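Minutes of the teaching group, Polteo project
Held in the upstairs room at Skinach, April
Start 10.00, finish 11.40

Present: two from the teaching team, one from the workshop, one from software, one from Cadwaladr (by phone), chair.
Apologies: the Urkitz contact, who sent written comments. These were read out under item 4.

1. Minutes of the last meeting

Agreed as correct, with one change. Under item 5 "glove" should read "leader arm". The glove trial was dropped in the winter and is not coming back this year.

2. Matters arising

The leader arms have been rebalanced. The left one no longer sinks when the operator lets go of it. The right one still drifts a little when held out straight and the workshop will add a stronger spring.

The foot pedal for starting and stopping a recording has been fitted. Operators like it, but it slides on the floor. Workshop to fix it to a board.

The chair asked whether the spare gripper fingers had been ordered. They had not. Workshop to order this week.

3. Progress on folding and stacking

The teaching team reported that 137 full demonstrations have been saved since the last meeting. Each one begins with the basket filled and the garments crumpled, and the operator drives both arms by remote control to take out a garment, lay it flat, fold it and put it to the back left of the table. A demonstration is saved when the last garment has been put down and both arms are back at rest.

Of those saved, 12 were later thrown out. Most were thrown out for long pauses in the middle, where the operator had stopped to think or had been spoken to. The software side repeated that a pause is learned like anything else, and the robot will copy it. It was agreed that anyone wanting to talk to an operator waits until the recording has stopped.

There was some discussion of how neat a fold needs to be. One operator squares up every edge before moving on, the other makes the fold and leaves it. Both sets of recordings are usable, but mixing them gives a robot that starts to square up and then gives up. Cadwaladr said their own customers would accept a fold that is a little out of true, provided it stacks. Agreed that we teach the quicker style, with one tidy-up movement allowed for each garment and no more. 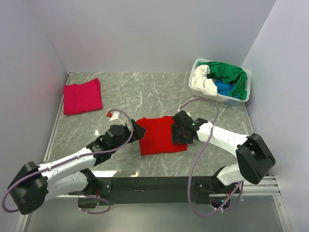
The team also raised the way the second arm is used. In the early recordings one gripper did nearly all the work and the other was held up out of the way. Operators are now asked to keep both grippers on the cloth during the turn and when straightening it afterwards. This takes longer to learn on the leader arms, and a new operator should expect to spend a full morning on it before anything is saved.

Thin cloth is still harder than thick. The fingers pick up two layers when one is wanted, and the operator has to let go and try again. It was asked whether these second tries should be cut out of the recordings. Software would like them left in, as the robot needs to see how to recover from a bad grip. The teaching team was less sure, having seen the robot let go of a good grip for no clear reason. Left open. Software will train once with the second tries and once without, and bring both results to the next meeting.

4. Comments from Urkitz

Urkitz asked whether teaching by hand, meaning holding the arm and moving it through the task, would be quicker than remote control. The workshop tried this for one afternoon. It is easy enough with one arm, but one person cannot guide two arms well and also keep their own hands out of the camera view. It was felt that hand guiding still has a place for simple moves such as the rest position and the reach into the basket. Folding will stay on remote control.

Urkitz also asked for a written guide to the task. A draft exists but is out of date. Teaching team to bring it up to date and send it round.

5. Operators' hours

Sessions are now limited to 30 minutes at the leader arms, followed by a break. Before the limit came in, recordings made late in a session were slower and had more dropped garments. The operators said the new arrangement is better for their shoulders. One asked for a higher stool. Chair to approve the cost.

A third operator is to be trained. Cadwaladr offered to send someone for 3 days. Accepted, on the understanding that their first day's recordings are for practice and will not be kept.

6. Cables and set-up

Cable ties on both arms are to be looked at before each session and replaced if loose. The operator who opens up in the morning will do this and sign the sheet by the door.

Lighting was discussed briefly. The blind is to stay down during recording, whatever the weather. It was found half up on two occasions.

Garments are to go back in the basket by hand between demonstrations and should be dropped in, not placed. The colours should go in a different order each time. The teaching team admitted that this had slipped and that the same garment was often on top.

7. Naming of saved files

Software asked again that operators choose the task name from the list and do not type their own. There are at present four spellings of "fold and stack". Agreed. The box for typing a name will be removed.

8. Any other business

The door code has changed. See the chair for the new one.

Cadwaladr would like to bring two visitors to watch a session. No objection, provided they stand behind the line and the visit is not on a training day.

Actions

Workshop: stronger spring for right leader arm; board for foot pedal; order gripper fingers.
Software: two training runs, with and without second tries; remove the typing box for task names.
Teaching team: update the written guide and send to Urkitz; vary the order of garments in the basket.
Chair: stool; dates for the new operator with Cadwaladr.

Next meeting in May, same room, 10.00.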